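4.2 Childhood places and the houses of relatives 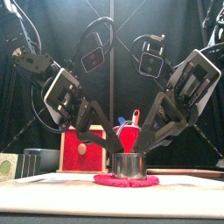
Figure 3. Two robot arms over a white tabletop, grippers close to a red funnel and a silver metal cup.

The second group of memories in the Makowska interviews concerns houses that were not the speaker's own. We had expected the family home to dominate, and in length of talk it does. But when speakers were asked to name the first place they could walk through in their minds, room by room, a large share chose the home of an aunt, a grandparent or an older cousin. Of the 154 memories coded for place, 89 were set at least partly in such a house or on the land behind it.

These accounts differ from the home accounts in a few ways. They tend to begin outdoors. Speakers describe the gate, the side path or the gap in the hedge before they describe any room, and several never go inside at all. One woman, who grew up two streets from her uncle, spoke for most of an hour on the bank behind his shed and could not say what color his kitchen was. Home memories, by contrast, usually open at a table or in a bedroom, with the yard coming in later as a place one was sent to.

They are also more tightly tied to a time of the week. Saturday comes up often, and so does the hour before the evening meal, when children were called back across the road. In the home accounts the time is left open ("we used to," "she always"). We take this to reflect the nature of a visit, which has a start and an end even when the house is close by. Kaczmarczyk makes a similar point in his notes on the pilot interviews, where he calls the visit "a small container for the day."

Trees, slopes and water appear in both sets, but they do different work. In the visited places they are given names. We recorded a Lookout, a Bottom Country and two separate Dark Paths, all on ordinary suburban sections. Few of these names were known to the adults of the household. Where we were able to interview siblings or cousins from the same family, they agreed on the names far more readily than on the layout -- in one case placing the same creek on opposite sides of the same house.

Distance is a further matter. Speakers overstated the size of the visited land in nearly every case that could be checked against a plan. A climb remembered as taking all morning covered 50 meters. We do not treat this as error. The length of a climb through undergrowth is a fair measure of it for a child of five, and the speakers themselves often raised the point, having gone back as adults and found the hill small.

Mieczysław Kaczmarczyk coded the full set, and a second reader coded the pilot portion. The two readers differed mainly over holiday houses, which were in the end kept out of this group and are treated in section 4.4. Shared driveways and rear lots with a common boundary were counted as visited land if the speaker used the relative's name for them.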